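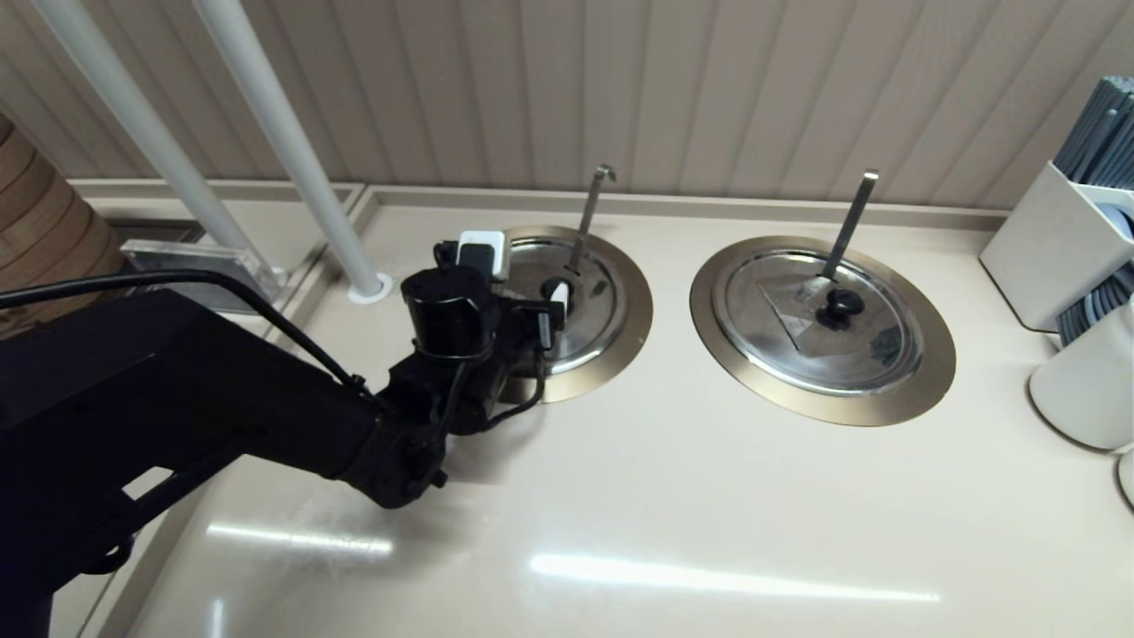 Vol. 26, No. 2

Filed under: Catering and Nutrition / Workplace Meals

4. Portion size and soup left uneaten

4.1 Sites and menus

The study covered seven staff canteens, all of which offered soup at lunch on every working day. Akley and Nam were the largest of these and were open to staff from neighbouring offices as well as their own. The other five served a single employer each. Soup was sold at one price per bowl at every site, whatever the amount taken, so a diner had no reason of cost to take less than a full bowl. Bread was included in the price at Akley but sold separately at Nam.

Menus were left as they were. Each kitchen followed its own cycle, and no attempt was made to match recipes between sites. For the analysis, soups were placed in three groups: clear, smooth and chunky. Clear soups had a thin stock with little or no solid content. Smooth soups had been blended. Any soup with visible pieces of vegetable, pulse, pasta or meat was entered as chunky, even where the base had been blended first. This last rule affected mainly the lentil soups at Nam, where the kitchen blended part of each batch and returned it to the pot.

4.2 Self-service and staffed service

Canteens differ in who fills the bowl. At staffed counters an assistant serves a fixed number of ladles, and the diner may ask for more or less. At self-service counters the diner lifts the lid and serves the soup directly. Both forms of service used the same bowls and the same ladles during the study. The form of service was changed at each site by agreement with the kitchen, with staffed service in the first half of the period and self-service in the second. The order was the same everywhere, which is a weakness of the design and is taken up in 4.5.

Counter layout was recorded before the first day of weighing. Notes were made of the height of the counter, the distance from its front edge to the centre of each well, the type of lid and the place where clean bowls were stacked. Lids matter for self-service because one hand must deal with the lid while the other holds the bowl or the ladle. Where a lid can rest partly across the opening, the diner need not find another place to put it down. Figure 2 shows the general type of round inset well to which these notes refer.
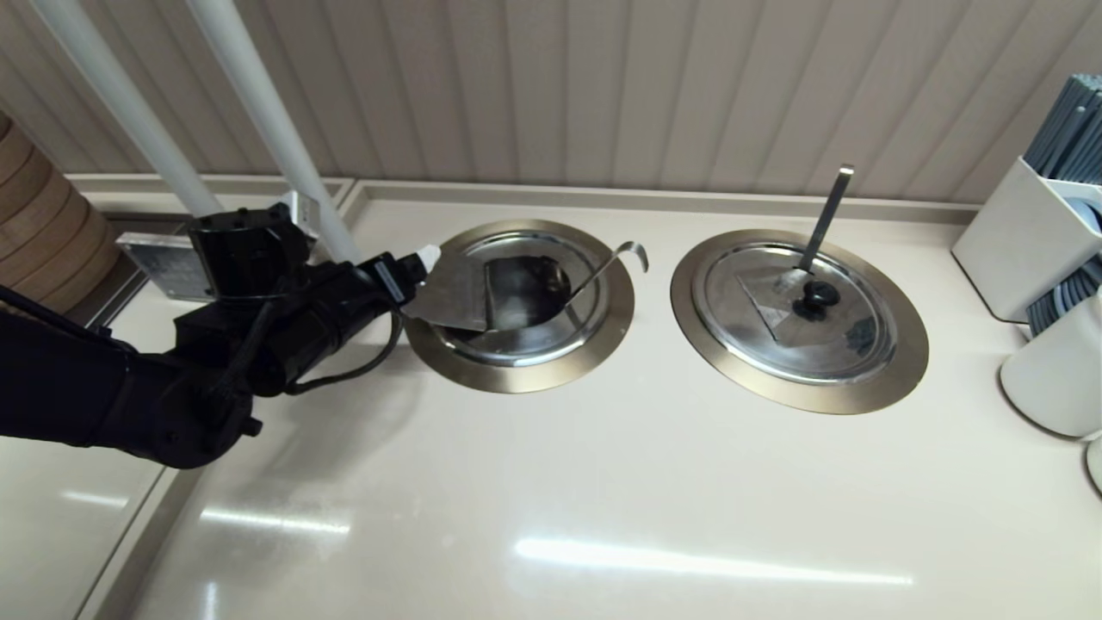 Figure 2. Round inset wells with metallic rims in a cream counter; lid tilted over the left well, ladle inside.

4.3 Weighing

Bowls were weighed twice, once at the till and once on return. Drivo bench scales were used at both points and were checked against a known weight before each lunch service. The weight of the empty bowl was subtracted. Bowls returned with napkins, bread crusts or cutlery in them were cleared by hand before weighing. Where this could not be done cleanly the record was dropped. The final set held 2078 complete records.

Each record carried the site, the soup group, the form of service and the time of sale. No details of the diner were kept. It was therefore not possible to say whether the same people took soup on several days, and the records are treated as separate throughout. Trays were tracked by printed slips supplied by Zasus, placed under the bowl at the till and removed on return.

4.4 Results

Diners who served themselves took smaller portions of chunky soup than assistants gave them, and left less behind. For smooth soup the portions were larger under self-service, but the amount returned hardly changed. Clear soup showed no clear pattern. It was sold on few days, and most of those records came from Akley, so little weight should be placed on them.

The solid part of chunky soup made up most of what was returned under staffed service. Under self-service the returned matter was mainly liquid. One reading is that diners chose how deep to place the ladle and so adjusted the mix to taste, while assistants stirred before each serving and gave everyone much the same. This was not measured directly. Kitchen staff at two sites reported that the pot held a thicker mix at the end of self-service lunches, which would fit the same reading.

Time of sale had a small effect. Later diners took less soup under both forms of service. At Nam this was strongest on days when a popular hot dish ran out early and the queue moved to the soup counter.

4.5 Limits

As the order of the two forms of service was fixed, any drift in appetite or weather over the study period would appear as an effect of service. The first half fell in October, when demand for soup was rising at all sites. Spillage at the counter was not weighed and is likely to have been greater under self-service. Soup left in the pot at closing was recorded by the kitchens in different ways and is excluded here.

Related items
Bread waste in staff canteens: a one-term survey
Bowl shape and the judging of portion size
Queue length and choice of side dish at lunch
Pricing by weight: a second look

Contact the editorial office | Copyright and reuse | Back to top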